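Small-parts storage

Small-parts storage is the keeping of small, loose articles such as screws, washers, beads, fishing tackle, watch parts and electronic components in divided containers. The term covers the containers themselves, the way they are arranged on shelves or in cabinets, and the labelling used to find a given part. It is usually treated as a branch of workshop organisation, although the same methods are used in craft rooms, schools, repair shops and laboratories.

We use cookies to improve your reading experience. By continuing to browse you accept our cookie policy. Accept | Manage settings

Types of container

Containers fall into two broad groups. Fixed containers stay in one position and include drawer cabinets, wall-mounted bins and sorting racks. Portable containers are carried to the work and include divided boxes, screw-top jars and trays with a handle. Many workshops use both, with bulk stock held in drawers and a working quantity held in boxes.

Divided boxes are made with either fixed or movable walls. Fixed walls are moulded in one piece with the base and do not allow small parts to pass beneath them. Movable walls slide into grooves and let the user change the size of each space, but thin items such as shims and flat washers may slip under the lower edge. Box and lid may be separate parts or joined by a hinge.

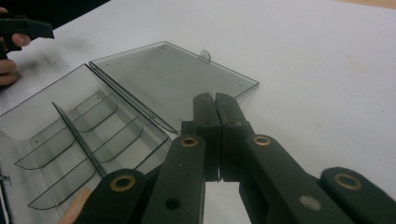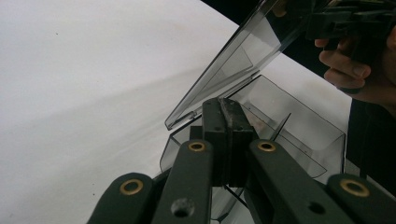
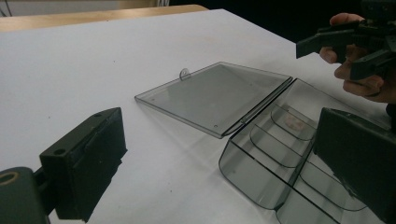
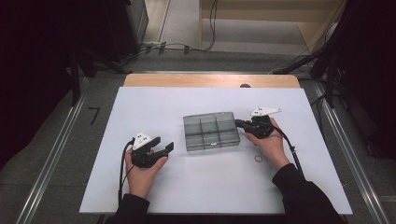
Smoke-grey transparent plastic boxes of this class are used for light items.

Materials

Early divided boxes were made of wood, tinplate or card. Plastics replaced them for most light uses. Polystyrene is clear and stiff but brittle, and tends to crack at the corners if dropped. Polypropylene is cloudier and more flexible, and can be moulded with a thin integral hinge that bends many times before it fails. Polycarbonate is tougher than polystyrene but costs more. Steel drawers remain common where heavy fasteners are kept.

A tint reduces the light reaching the contents, though the degree of protection varies with the pigment and the wall thickness. It should not be relied on for light-sensitive materials. Electronic parts that can be damaged by static charge are kept in conductive or dissipative containers, which are often black. Ordinary clear plastics are unsuitable for this purpose – they hold a surface charge and may also attract dust.

Arrangement and labelling

Three schemes are in general use. Under arrangement by type, all parts of one kind are kept together and then divided by size. Under arrangement by job, every part needed for one task is kept in one box. Under arrangement by location code, parts are placed wherever there is room and an index records the position of each. The third scheme makes the best use of space, but it fails if the index is not kept up to date.

The Lengyel code is a location system intended for small workshops. Each cabinet is given a letter, each row a number and each compartment a second number, so that B-7-40 means cabinet B, row 7, compartment 40. The Hevier scheme uses the same order but places a colour band before the letter to show the class of part. Labels are fixed to the front of a drawer or the lid of a box. Where lids can be removed, the base is labelled as well.

Capacity and loading

The useful capacity of a compartment is less than its measured volume, as loose parts leave gaps and some room is needed for the fingers. The Nosell workshop guide advises filling compartments to no more than 78 per cent of their depth. Overfilled boxes allow parts to pass from one space to the next when tipped, particularly if the lid does not meet the tops of the walls.

Stock counts are often made by weight. A sample is counted and weighed, and the total is worked out from the average weight of one part. The Flilness method uses a sample of 40 parts for lots of up to 1000. Mixed lots must be sorted first, and oily or dirty parts cleaned, or the result will be wrong.

See also: Drawer cabinet; Stock control; Tool storage; Workbench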